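Keeping the laptop locked down without losing your mind

Posted 10/25/19 by Erzsébet

I do most of my computer stuff at the kitchen counter, and so does everybody else in this house, so I've had to get a bit organized about passwords and logins. Our Wirnov laptop has been shared by four people for years now (plus whoever comes over for dinner and wants to "just check something"), and these are the habits that have stuck.

Give everyone their own account. I put this off forever! It takes a few minutes per person in the settings, and the kids' accounts don't get to install anything. My brother-in-law Kornél still logs into mine out of habit, so I finally changed the PIN and didn't tell him.

Use a long, silly sentence for the main password. Mine used to be the dog's name and a number, which my friend Sylvain guessed on his second try while I was draining the pasta. Now it's five words about soup, with a typo in one of them, and I can type it with flour on my hands.

Write the recovery codes down on paper. Yes, paper! When you turn on two-step login for your email, most services hand you a list of backup codes, and if your phone ends up in the sink you are going to want them. I keep ours in an envelope inside the big casserole dish we only get out for holidays. A locked drawer would be more sensible, but ours doesn't lock.

Don't leave the router on the password it came with. Ours sat on the factory one until July, when I flipped it over to dust it and there it was on a sticker, facing up for anyone who came in to borrow sugar. The new one is on a card inside the pantry door, and guests get the guest network, which has its own password and can be switched off when they go home.

Let the updates run overnight. I plug the laptop in after supper, save everything, close all my recipe tabs (more than 848 of them, if you ask my husband) and hit restart before bed. If you keep clicking "remind me later" you'll get the long update right when you need to print a boarding pass. Ask me how I know.

Clean the keyboard while it's off. Shut it down, unplug it, tip it gently and brush between the keys with a dry pastry brush you don't plan to cook with again. For the shiny keys I use a barely damp microfiber cloth, never a spray straight onto the machine.

Cover the webcam when you're done with it. A little square of sticky note does fine, and it peels off without leaving gunk on the glass.

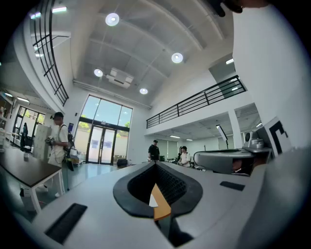
Oh, and change the sticky note once in a while, because the glue gives up after a couple of weeks and then you find it stuck to somebody's sock.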